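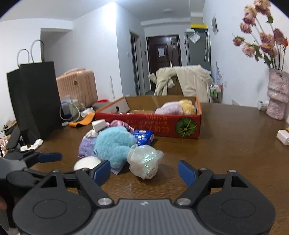 The Long Way Over the Ice: Our March Film

6 min read

Dear friends of the Baltness Film Circle,

The snow is going gray at the edges of the parking lot, the projector has a new bulb, and we have a picture for you this month that I have been wanting to show for years. It is called The Ferryman's Winter, it was directed by Britt-Marie Hellström, and unless you happened to catch it at the one university screening it had in this part of the country, I would be surprised if you had seen it. I saw it on a rented tape with a terrible picture and somebody's handwriting on the label, and I still thought about it for a week.

The story is simple enough to tell in a few lines. A ferryman named Anders works a short crossing between the mainland and an island called Flerent, where a few families fish and keep sheep. The water freezes early one year, the ferry is stuck at its landing, and a letter arrives for a woman on the far side. He knows what is in it, or thinks he does. He sets out on foot to deliver it. That takes up the first twenty minutes, and the rest of the film is the walk.

Now, I know how that sounds. When I described it to my sister on the phone she asked whether anything happens, and I had to stop and think, and then I talked for so long that her supper burned. Plenty happens! He meets a boy who is fishing through the ice and won't give his name. He spends a night in a boathouse with a man he once cheated in a land sale, and the two of them share a loaf of bread and hardly speak. There is a stretch, maybe my favorite in the whole film, where the fog comes in and you lose the horizon altogether, and all you have to go by is the sound of his boots. Please do not come in late for that part, and if you have a cough, we keep a bowl of lozenges by the door.

Anders is played by Holger Bakke, who had been a stage actor for most of his life and had that big stage voice, and Hellström barely lets him use it. He has so few lines that you begin to watch his hands instead -- how he ties a knot, how he takes the letter out of his coat and puts it back in the other pocket. The first time I watched it I thought he was a bit wooden. The second time I couldn't understand how I had missed it all. There is a moment in the boathouse when he is offered the bigger half of the bread and you can see him deciding whether he is allowed to take it. I won't say what he does.

The camera work is by Szymon Urbańczyk, and it is the reason I held out for a proper print. It was shot in black and white, on real ice, through one long winter, and the old tape turned all of that into a sort of oatmeal. In the restored version the snow has about as many shades as a paint store. The restoration was done by a small outfit called Strömberg, who worked from a negative that had spent decades in a cupboard at the production company, Vatotus, under a stack of advertising reels. They have left in a few scratches where the damage was too deep to mend cleanly, and I'm glad they did. You will notice them mostly in the scene at the church.

A word on the music, or the lack of it. There is a single tune in the picture, a fiddle piece written by Sverre Grønli, and you hear it twice. The first time it is played rather badly by a guest at a wedding, early on, while people are talking over it. The second time I will leave for you to find. Grønli was a schoolteacher who wrote for dances in the summer, and this was his only work for film. I have tried to pick the tune out on the piano at home and it does not want to sit still under the fingers.

People often ask me where a film like this belongs, and I never have a very good answer. It came out at a time when audiences at home wanted comedies, and it played for a short run and went away. Vidar Nyberg, who reviewed it for his local paper, complained that he had been asked to spend an evening watching a man walk, and then spent the remaining three columns describing the walk in loving detail, right down to the ice in the man's beard. I have always liked that review. I think he went in cross and came out the other way and didn't care to go back and change his opening.

If you want something to watch for, keep an eye on the letter. Hellström shows it to us often, but she is very careful about when we see the front of it. I missed this completely the first time and had to have it pointed out to me over coffee. There is also a dog, and I know some of you like to be told these things in advance, so I will tell you: the dog is fine.

The film runs 123 minutes and we will show it straight through, with no break, so do use the facilities beforehand. It is in Swedish with English subtitles, which are nice and large. Doors open at half past six and we start at seven. Members come in free as always and guests are welcome for the usual donation at the desk. We have 40 of the good padded chairs and after that it is the folding ones, so bring a cushion if you tend to arrive at the last minute (I say this with love, and you know who you are).

We'll have coffee and cardamom buns afterward and a talk for anybody who would like to stay. I will have a few notes with me, but I would much sooner hear what you made of the ending. The last time I watched it with company we could not agree on whether she reads the letter or only holds it, and we were still going at it out by the cars with our hats on.

Looking forward to seeing you all, and do bring a neighbor.

Recent items
Notes from our February talk on silent comedy
What we are showing in July, and how to suggest a title
Members' picks: five films with snow in them
A short guide to reading subtitles from the back row
Lost and found: one plaid scarf, two umbrellas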